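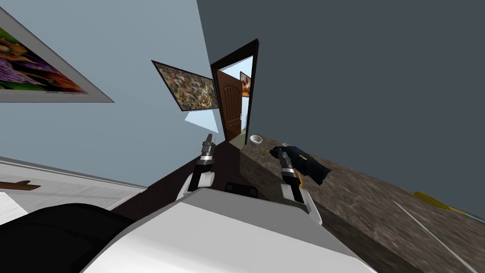
Una encimera de granito marrón con un cuenco blanco pequeño al fondo, en vista simulada.

Cuaderno de escalas del canal de Urel: léeme

Bienvenidos, y gracias por abrir este fichero antes que los demás (sé que la tentación es irse derecho a las tablas). Aquí se reúnen las notas de viaje que fui tomando a bordo de la Hedlund, la barcaza en la que mi mujer y yo recorrimos el canal de Urel desde Stekville hasta Guvville, con todas las paradas, desvíos y meriendas que eso supone.

Contenido
La colección tiene 1336 anotaciones repartidas en 16 escalas. Cada anotación lleva el nombre del amarre, la orilla, el tipo de fondo, si hay toma de agua y un comentario libre, que a veces se me va de las manos, sobre todo cuando hay una ermita o una buena panadería cerca.

Ficheros
escalas.csv: una línea por amarre, ordenados aguas abajo.
esclusas.csv: las 14 esclusas, con sus horarios de verano.
notas.txt: lo que no cabía en ninguna columna, ¡que es bastante!

Lo que conviene saber
Los horarios cambian en diciembre y no los he recogido. Las profundidades están medidas con vara, en metros, y en el tramo de Guvville faltan 2 amarres porque los encontramos ocupados y seguimos de largo. Si alguien pasa por allí y quiere mandarme los datos, los incorporo encantado.

Uso
Pueden copiar y repartir todo esto libremente, citando la procedencia. Para navegar, por favor, lleven también la carta oficial.

Mantiene el cuaderno Darren Tapley. Última revisión: 16 de noviembre de 2025.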